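Vadis Recipe Cards: README

A set of transcribed household recipe cards with the quantities converted to metric. The cards are handwritten or typed, mostly in English, and come from two donated boxes. The set was put together to test software that reads amounts and units out of cooking text, and it can also be used for ordinary lookup.

Contents

cards.csv holds one row per card, 435 rows in total.
lines.csv holds one row per ingredient line, linked to its card by card_id.
units.csv lists every unit word that occurs in the cards, with the value used for conversion.
notes.txt holds remarks that did not fit in a column.

All files are UTF-8 with Unix line endings. Fields are separated by commas and quoted only where needed. An empty field means the card says nothing. A single question mark means the card says something that could not be read.

Sources

The first box is called Panenik in the source column and the second is called Magnusson. The names are those written on the lids. Panenik contributed 216 cards and Magnusson the rest. Cards that occur in both boxes have been kept twice, as the wording often differs. They share a value in the twin_id column.

Transcription

Cards were typed as written, including spelling mistakes and crossings-out. A crossed-out word is put between two tildes. Fractions are typed with a slash and a space before them, so one and a half is 1 1/2. Stains and tears are not recorded unless they hide text.
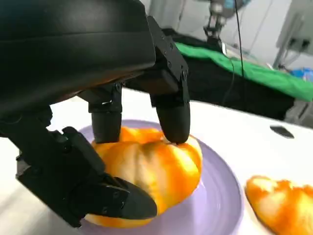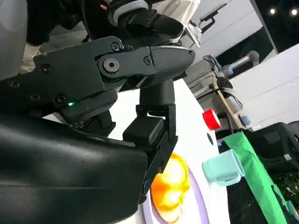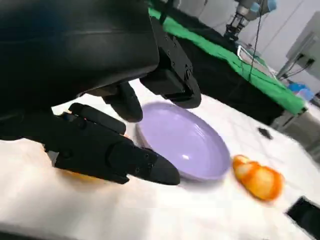
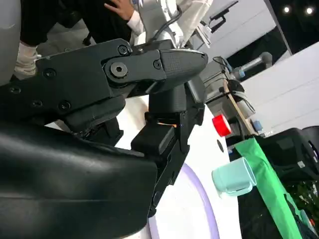

Conversion

Each ingredient line has four columns for the amount: amount_raw, unit_raw, amount_metric and unit_metric. The raw columns repeat the card. The metric columns hold grams, millilitres or a plain count. Ranges such as "2 or 3 spoons" are stored with the lower value in amount_metric and the upper value in amount_max.

Cups cause most of the trouble. Panenik uses a teacup and a breakfast cup without always saying which. Where the card gives no hint, the teacup value in units.csv is applied and the flag column is set to C. There are 128 lines with this flag. Leave them out if exact weights matter to you.

Spoons are treated as level unless the card says "heaped" or "rounded". A heaped spoon is counted as two level ones. Several books disagree with this, and the value can be changed in units.csv before running the conversion again.

Oven settings are stored on the card row, in oven_raw and oven_c. Words such as "slow" and "moderate" are mapped to a fixed temperature. Gas marks are mapped with the usual table. Cards with more than one setting keep only the first in oven_c; the full text stays in oven_raw.

Running the script

convert.py reads lines.csv and units.csv and writes lines_out.csv. It needs Python 3 and nothing else.

python3 convert.py --units units.csv --in lines.csv --out lines_out.csv

Add --strict to stop at the first unknown unit. Without it, unknown units are passed through unchanged and listed at the end of the run. The script does not touch the raw columns.

Known problems

"Gill" is read as the imperial gill throughout. At least one Magnusson card seems to mean half a pint, a northern use of the word.
Egg sizes are not given on any card. Eggs are counted and never converted to weight.
"Butter the size of a walnut" is set to 30 g. Other comparisons of that sort are left unconverted.
Tins are stored as a count with the unit "tin". The size goes in the note column if the card gives one.
The serves column is unreliable for cakes and biscuits, where the number may mean pieces or people.
Card titles are not unique. Always join on card_id.

Checking

Every ingredient line was typed once and read back against the card by a second person. Method text was typed once and spot-checked only. Corrections should quote the card_id, the column and the proposed value, and go to Mitiku Mersha, who keeps the master copy. Changes to unit values are handled separately, as they affect many rows at once.

Naming

Older copies of this set were passed round under the name Ludosard. The rows are the same up to the addition of twin_id and flag. Scripts written for the old copies need the column serving renamed to serves.

Related
Vadis Unit Words, short list
Notes on old oven settings
Ludosard to Vadis column changes
Transcription rules for handwritten cards

Last updated: July

Contact: Mitiku Mersha | Back to top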